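Last updated: June

Minutes of the June meeting of the Skomer Furniture Circle, held in the back room at Skomer, starting at half past seven

Welcome and apologies. The chair welcomed everyone and was glad to see the room so full on such a lovely evening. Apologies had come in from three members, two of whom are away and one of whom has a cold and has our best wishes. The minutes of the last meeting were agreed, once the spelling of Lurier had been put right in two places.

Money. We have £1,050 in the account, after paying £138 for the hire of the room and the new dust sheets. It was felt that this was a healthy position, and there was a long and very friendly talk about whether to spend any of it. In the end we agreed to leave it be until the autumn, apart from £30 for wax, cloths and a decent tin of glue.

The small chest. Most of the evening went on the little one-drawer chest, which everybody has grown fond of. The top is still a joy, with that deep mahogany red and the grain showing through the shine, and there was no wish at all to strip it. The chips along the front edge, just over the drawer, are another matter. Some members would touch them in with a coloured wax, and others felt that a bit of honest wear does a piece no harm. A show of hands went narrowly to the wax, to be tried on a spare piece of wood first.

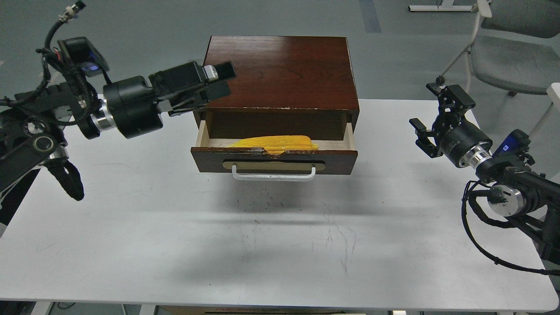

The handle took up a good deal of time as well. Several of us think the white one looks rather modern against the dark front and the oval plate, and a brass drop handle from the Neka catalogue was passed round and admired. It was pointed out that the white one is easy to get hold of, especially for stiff fingers, and it stays for now. The bit of clear tape on the top edge of the drawer front is to come off gently before any waxing is done. We also agreed to leave the pale wood inside the drawer bare, and to carry on keeping the yellow cloth in there.

Autumn fair. Lurier have kindly offered us a table again, and Khổng will print 800 leaflets if we can get the wording to them by the end of the month. The secretary will write a draft and send it round, and would be very grateful for corrections sooner this time.

Any other business. The kettle needs a new lid. Warm thanks were given for the ginger cake. The meeting closed at twenty past nine.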